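Leek and potato soup goes gluey

pelut_cook
2023-04-18
Made leek and potato soup for the freezer again and it has gone like wallpaper paste. 764 g potatoes, 4 leeks, stock, a splash of milk at the end. I blitz it in the Didix jug blender until smooth. Tastes fine, texture is horrible. What am I doing wrong?

TahiraR
It's the blender. Potatoes let out their starch when you go at them hard. Use a stick blender in short bursts, or push it through a sieve.

barrett_ro
Disagree. I use a jug blender every week and never get glue. I'd look at the potatoes. Waxy ones are worse for it in my kitchen. Which sort did you buy?

pelut_cook
No idea, the bag from Stanciu just says "white". They were next to the snacks. 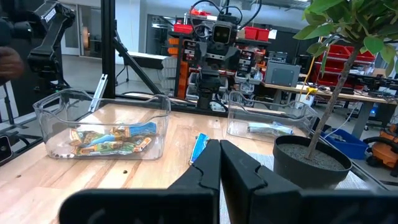
Snack wrappers, table and bin

TahiraR
"White" could be anything. Floury ones break down by themselves, so you hardly need to blend. Barrett, how long do you run yours?

barrett_ro
Ten seconds, maybe fifteen.

TahiraR
Well, that is a short burst.

barrett_ro
Fair enough. Still think the potato matters more.

corina_r
I take out half the potato with a slotted spoon, blend the rest with the leeks, then mash the half by hand and stir it back in. Also 200 ml less stock than you think, you can always thin it later. Bit of thyme if you have it.

pelut_cook
No thyme here. Only one pot on the table and it isn't going in the soup.

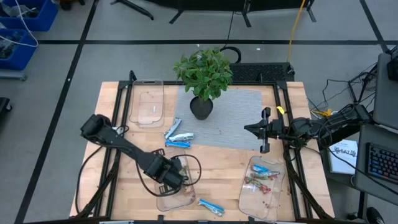

The potted plant, at the back

corina_r
Parsley will do. Add it after reheating.

pelut_cook
Did a small batch with 133 g of potato and one leek, ten seconds in the jug. Much better. Will try Corina's way with the next big pot.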